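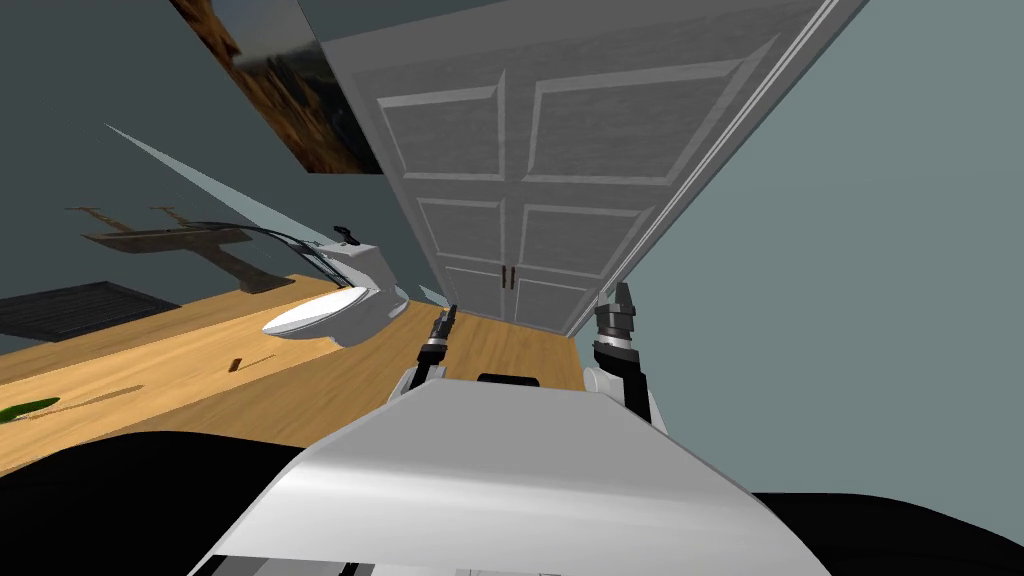
The Hulport Household Robotics Challenge is a yearly student competition in which teams program a two-armed robot to do chores in simulated homes. It is run by the robotics club at Seswood College and is open to high school and college students. Nobody needs to own a robot to enter, and that has made it a wonderful starting point for small schools!

History

The contest grew out of an evening class taught by Deepika Varma, whose students wanted something livelier than a final exam. Odette Marty wrote the first rule book, and two teams took part in the opening season. It has since grown to 32 teams.

Format

Each season begins in September, when teams receive the practice rooms. Bathrooms are a favorite with longtime entrants, with their tight corners and awkward reaches. The final rooms stay secret until the day of the event.
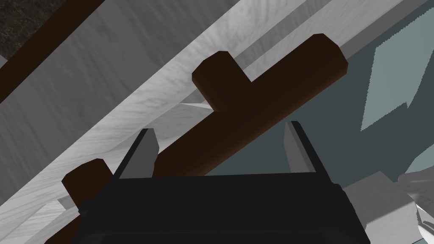
Grasping rounds are worth up to 400 points, and they draw the loudest cheers of the day. A team scores for lining up the fingers, closing on the object and lifting it cleanly. Knocking over furniture costs 42 points.

Notable teams

Lemer, led by Revathi Reddy and Radymyr Didenko, won the first title with a beautifully simple controller that many newcomers still study. The Ramanauskas Prize, for the clearest written report, was first given to Lakshmi Rodrigues.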